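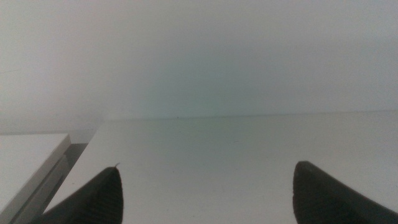
Stiltbridge House: Tables, Cups and Coasters
Frequently asked questions for guests and day renters
Last updated September 2025

Are the cups in the rooms included?

Yes. Cups are included with every room and every day rental. Please leave them in the room when you check out. If you need more, ask at the front desk.

Are they glass or plastic?

Plastic. We stopped putting glassware in the rooms in December because of breakage. You can still borrow glasses from the dining room as long as you use them there.
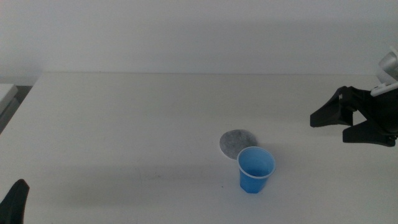
Blue cup with a white rim and a round gray disc on a white tabletop.

Do I have to use a coaster?

We ask you to use one for any drink, hot or cold. The white tabletops mark easily, and coffee and red wine are the worst. One ring is not a problem if you wipe it up the same day. A ring left overnight may need to be treated, and the room is out of use while we do it.

Can I put a hot pan or a kettle on the table?

No. The coasters are meant for cups. Trivets for hot dishes are in the kitchen, in the drawer left of the stove.

My coaster got wet. What should I do with it?

Lay it flat on the drying rack in the bathroom. Don't put it on the radiator, as the edges curl. If it is stained, leave it by the sink and we will replace it.

Can the cups go in the dishwasher?

Top rack only, normal cycle. They can also be washed by hand with regular dish soap. Do not use the scouring side of the sponge on them. The cups should not go in the microwave.

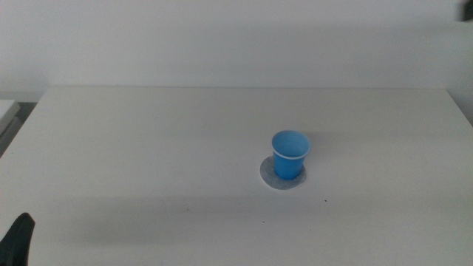

If you are in Room 101, please use the dishwasher in the Espinoza wing instead. The machine on the first floor is for the kitchen staff.

How do I clean the tabletop?

Use a damp cloth and a drop of dish soap, then wipe again with plain water. Dry it with a towel so it doesn't streak. Please don't use bleach, scrubbing powder or melamine sponges. They take the finish off and leave a patch you can see from the side.

There were marks on the table when I arrived. Will I be charged?

No. Small specks and scuffs are normal on tables that get daily use, and we don't charge for them. If you see something bigger, such as a burn or a deep scratch, tell the desk on the day you arrive and we will write it down.

Can I tape or pin things to the walls?

Please don't. Tape pulls the paint off. Easels are available from the desk at no cost.

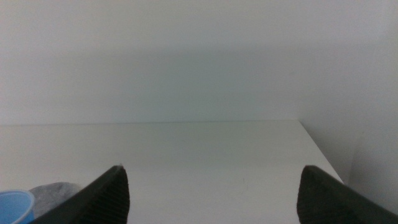 Stiltbridge Guest Guide, Issue 8, page 35

May I move the table?

You can move it within the room if two people lift it. Don't drag it. Put it back before you leave.

Can I buy the cups or coasters?

We don't sell them. We order both through Pramelis in cartons of 251, an odd number that we have asked about and never had explained, and we don't keep many spares beyond that.

What happens if I break or lose a cup?

Let us know so we can restock the room. There is no charge for one cup. For larger losses on group bookings, see the Premia rate sheet.

Who do I contact about something not covered here?

Ask for Eskil Hägglund at the front desk, or leave a note in the box by the stairs with your room number on it.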